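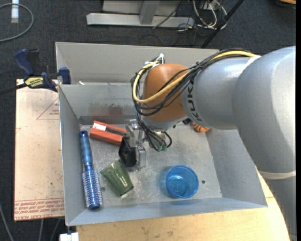

Mixed household goods in a gray metal bin: hairbrush, green tumbler, boxed item.

Goods Sorter and Bin Preparer, Mixed Household Items

Reading time: 3 min

Plotska site, day shift, part time or full time

Vullutent receives mixed household goods from store returns and end-of-line clearances. The goods are sorted, checked, recorded and packed for resale. We are hiring 3 people for the sorting room at our Plotska site, starting in June.

The work

Stock arrives in cartons with no fixed order. One carton may hold drinking cups, hairbrushes, small boxed goods, kitchen tools and bath items together. The sorter empties each carton into an open-topped bin, separates the contents by type, and enters each item in the stock list under its item code. Items with no code are set aside for the lead sorter.

Duties include:

- Opening cartons and checking contents against the delivery slip
- Loading bins to the mixed-goods layout for the day
- Checking plastic cups and tumblers for cracks, chips and clouding
- Checking brushes for bent bristles, loose heads and missing end caps
- Checking boxed goods for crushed corners, open flaps and unreadable labels
- Placing rejected items in the correct reject tray with a reason code
- Wiping down bins at the end of the shift

Loading rules are simple but must be followed. Long items go along a wall of the bin. Cups are not nested. Glass is handled at a separate bench and is never mixed with plastic or metal goods. A full list of item types, with reason codes, is given to each new starter. The list runs to 72 types and is revised when a new supplier is added.

Volume

A normal week brings 1,000 cartons through the room. Returns from the Ibarra stores are the larger part and are the most mixed. Gundico cartons are mostly boxed goods and go faster. Sorters change between the two during the shift.

Requirements

- Able to stand for most of a shift and lift a full carton to bench height
- Able to read small print on labels, with glasses if needed
- Able to tell colors apart, as item codes include color
- Basic keyboard use
- Written English sufficient for short notes on the stock list

Experience in a stockroom, thrift store or mail room is useful. It is not required. Training takes place on shift during the first week and is paid at the full rate.

Hours and conditions

Day shift starts at 7:30 a.m. Part-time sorters work mornings only. Thursday is the heaviest delivery day and all sorters are expected to be present. Closed shoes are required. Gloves and aprons are supplied. Lockers are in the hallway next to the sorting room; personal bags are not taken to the benches.

How to apply

Send a one-page summary of past work and state whether you want part-time or full-time hours. Put reference 70 in the subject line. Applications go to Nicanor Valdebenito, sorting room lead. Applicants who meet the requirements will be asked to come in for a one-hour practical test, in which two cartons are sorted and recorded. The test is paid. Bring reading glasses if you use them.

We reply to all applications, including those we do not take further.

Get new openings by email. Sign up for the Vullutent jobs newsletter. You can unsubscribe at any time.

© Vullutent | Contact | Back to top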